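Entrada de julio, 22:40

Cierre del semestre en la asociación vecinal de Ultwood. Cotejo del padrón de socios terminado: 762 altas en el fichero antiguo, de las cuales 51 estaban duplicadas por cambio de domicilio. Las he fusionado conservando el número de socio más bajo y la fecha de ingreso más temprana. El fichero antiguo queda en modo lectura hasta septiembre.

La cuota familiar sigue dando problemas. El programa de Naltum admite un solo titular por recibo y los estatutos reconocen voto a dos adultos por hogar. Solución provisional: segundo registro con cuota cero y referencia cruzada al primero. Funciona en la exportación, no en el listado de asistencia, que los ordena por importe y manda todos los segundos titulares al final. Pendiente escribir a soporte con una captura y el número de versión.

Remesa de domiciliaciones presentada a las 17:15. Devueltas de la anterior: 19. La mayoría por cuenta cancelada — dos por mandato sin firma, error nuestro. He separado estas últimas en una carpeta aparte para no cargarles el gasto de devolución. 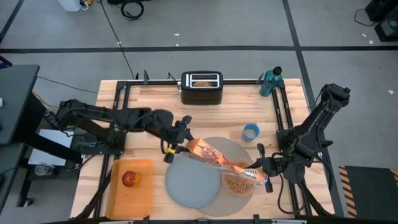

Por la tarde, reunión con la asociación de Lullbridge sobre el uso compartido del local. Proponen turnos quincenales y una fianza única. Objeté la redacción de la cláusula cuarta: habla de «desperfectos» sin fijar plazo de comunicación. Queda en 48 horas desde la entrega de llaves, por escrito. El seguro de responsabilidad civil lo mantiene cada entidad por su lado, con copia del recibo en el expediente común.

Presupuesto de Özkan para las sillas plegables recibido y archivado. Sin desglose de transporte; no comparable con el otro hasta que lo envíen. He pedido también el plazo de entrega y el peso por unidad, dato que hace falta para el altillo.

Convocatoria de la asamblea: falta el orden del día definitivo. El punto de modificación de estatutos exige mayoría de dos tercios de los presentes y conviene que figure así en el papel — el año pasado se perdió media hora con eso.

Mañana: imprimir etiquetas, revisar el acta de mayo, cambiar la contraseña del correo.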